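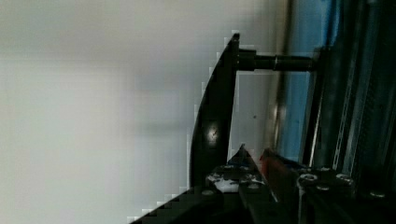

Speaker notes: Putting Things Back - kitchen storage in small rentals
Calledcombe Housing Fair, afternoon session

Slide 1. Opening
Good afternoon. I manage move-ins for a block of small apartments in Ceselton. Most of the kitchens have one counter, one drawer and two cupboards. I want to talk about where things go in a kitchen that size.
Ask for hands: who has a cupboard they avoid opening? Wait for it. Don't rush this part.

Slide 2. Where the space goes
We looked at the move-out lists for the Kallio building, which has the smallest units. People left behind more kitchen items than anything else. Mostly lids, mugs, and food containers that had lost their partners.
The cupboards were full when those people moved out, and most of them told us they had needed more storage. Some did. A lot of them had one deep shelf where the back half was never used.
Mention the pull-out racks. Tenants can fit them without drilling. Check the lease wording first - ours changed in August.

Slide 3. The counter
Pause here and drink some water.

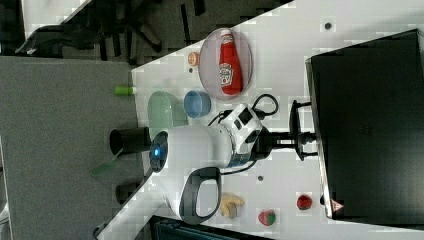 The counter fills up first in every apartment I visit. It is the closest flat place to the door, so mail and keys land on it along with the groceries. My rule for new tenants is that anything used less than once a day gets a shelf. Small bowls can stack in a corner of the cupboard, like the light blue one near the plate. Sauces go in the door of the refrigerator. A ketchup bottle lying across a plate takes up the whole plate, and then you need another plate for lunch. Sort the counter at night, before bed, and give it two minutes. Longer than that and people stop doing it.

Slide 4. Shared kitchens
This is the part I get the most email about. In a shared kitchen each person needs one shelf with a name on it, and one shelf stays common. Oil, salt and dish soap go on the common shelf.
The Puvo house tried color stickers for a while. They peeled off in the steam. Masking tape and a marker lasted longer.
If someone asks about splitting costs, say we have a handout and move on. It can eat the whole session.

Slide 5. What to do this week
Empty one shelf, only one. Wipe it and put back what you used in the last month. Box the rest and write the date on the box.
Handouts are on the chair by the exit. Take questions until 3, then the next speaker needs the room.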